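Vongate Enclosure Set — data card
April
Posted by the Ekness data group

## Summary

Vongate is a set of teleoperated demonstrations of one bench task: closing a small two-part enclosure over a coiled cable. It was recorded at Ekness to train and compare imitation policies. Version 2 replaces the pilot set, which used a different camera mount and should not be mixed with this one.

## Contents

- 2430 episodes, one task attempt per episode
- 151 episodes marked `fail` and kept on purpose
- 37 start layouts, listed in `layouts.csv`
- Wrist camera video, joint positions, gripper width and operator commands

Held-out data is 101 episodes, drawn only from layouts that do not appear in training. Do not re-split by episode. Neighboring episodes share a layout and lighting, and a random split will leak.

## Task

Each episode starts with the box body and the lid apart on the tabletop. The operator picks up the lid, turns it over and sets it on the box so that the corner holes line up. Screws are not part of the task. An episode ends when the lid is released or when the time limit runs out.

The cable is coiled into the box by hand before recording starts. Coil shape is not controlled. A strand that stands above the rim will keep the lid from seating, and this is the most common cause of a `fail` mark.

## Recording

Operators drove the arm with the Nevudik leader handle. Commands were logged at the same rate as the camera and aligned by the Arnaud recorder, which also drops episodes with missing frames. No smoothing was applied. Pauses at the start of an episode are left in — trim them yourself if your model learns to wait.

Gripper width is stored as a fraction, with 1.0 fully open. Joint angles are in radians.

## Labels

`outcome` is `ok` or `fail`, set by the operator and checked by a second person from video. `seat` gives the number of corners judged flush, from zero to four. `seat` is missing for early episodes; treat it as unknown, not zero.

## Wrist view

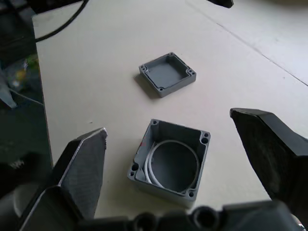 *Wrist camera: lid with its hollow side up, box body with white cable coiled inside, fingers open.*

Frames are stored uncropped. The fingers and gripper base fill the lower part of the view, and the background past the table edge varies between sessions. If you crop, keep the fingertips — policies trained without them closed too early in our tests.

## Known limits

- One enclosure design, gray only. Do not expect transfer to dark or glossy parts.
- The lid and box are close in color to their own shadows, so simple color masks work poorly.
- Bright areas of the tabletop can be overexposed.
- Most operators were right-handed, and approach paths lean to one side.
- There is no force signal. Contact has to be inferred from gripper width and video.

## Changes

v2.1: fixed swapped columns in `layouts.csv`. Video files are unchanged.
v2.0: new camera mount, all episodes recorded again.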